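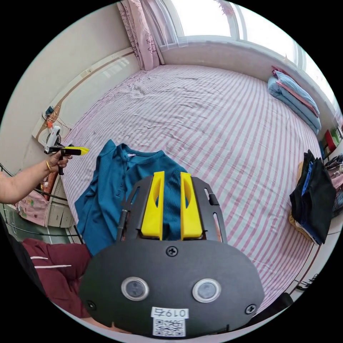

Knitted fabric

Knitted fabric (or just "knit," or "jersey" if you're being loose about it, which I usually am) is cloth made by pulling loops of yarn through other loops. Woven cloth works differently, with one set of threads crossing over and under another. Pull on a shirt made of each and you can feel the difference right away. The knit gives and springs back, and the woven one mostly doesn't.

I've kept this entry up for the Puvodbridge Household Encyclopedia since the old one got split in two, and I'm still moving bits over from the weaving page, so forgive the bald patches.

How it's built

Look closely at a plain knit and you'll see columns of little V shapes on the front and rows of bumps on the back. The columns are called wales and the rows are called courses. I mixed those up for years! The trick that finally stuck for me was that wales go up and down, like a whale coming up for air.

There are two big families. Weft knits are made with yarn running side to side, the way a hand knitter does it, and they include most sweaters, T-shirts and socks. Warp knits have yarns running mostly lengthwise, each one zigzagging over to its neighbors, and you really need a machine to make them. Tricot linings and a lot of swimwear are warp knits. Weft knits can run (that ladder in your tights is one column of loops letting go), while warp knits mostly stay put.

Common kinds

Jersey is the everyday one, smooth on the front and bumpy on the back. Its edges curl when you cut it, toward the back at the sides and toward the front at the top and bottom, and it has driven me up the wall at the sewing table more than once.

Rib mixes knit columns with purl columns so the cloth pulls in on itself like an accordion. You find it at cuffs, collars and hems, anywhere a garment has to hug. A 1x1 rib is finer looking and a 2x2 rib is chunkier.

Interlock is two ribs locked together back to back. It's thicker and steadier than jersey, looks the same on both sides, and lies flat when cut. If you're sewing knits for the first time, start with this!

Purl fabrics, like garter stitch, stretch a lot lengthwise and don't curl. Beginners' scarves are nearly always garter stitch. Mine was, and it grew a good deal wider toward one end.

History, briefly

Early cloth that looks knitted isn't always knitted. Some very old socks from Egypt were made by nålbinding, a single-needle looping method that's easy to confuse with knitting from a photo. True knitting turns up later, also in Egypt, often in patterned cotton. From there it spread through Europe, and stockings became big business. The stocking frame, a hand-worked machine, came along in England in the late 1500s, and circular machines followed a few centuries after.

Care

Shrinking gets blamed on heat alone, but with wool the rubbing matters as much. The scales on the fibers catch on each other and felt together. Cotton knits shrink for another reason: the loops were stretched out during making and relax in the wash. Dry sweaters flat if you have the room, since a wet one on a hanger gets long arms and pointy shoulders. I fold mine too, with 4 to a shelf, or the bottom one comes out with creases I can't shift.

Pilling (the fuzzy little balls) comes from loose fiber ends working their way up and tangling. Softer, loosely spun yarn pills more, so a pricey sweater can pill worse than a cheap one. A fabric comb takes them off. Go lightly around the seams.

Still to do

Sajib Dewan has offered to write up gauge and needle sizes, and I'm very glad of it, as my own notes on the subject are a mess. I also want a proper section on brushed-back knits (sweatshirt fleece and so on), plus a table of the abbreviations used in patterns.

See also: Weaving; Wool; Crochet; Felt; Mending by hand

Last revised May 8, 2023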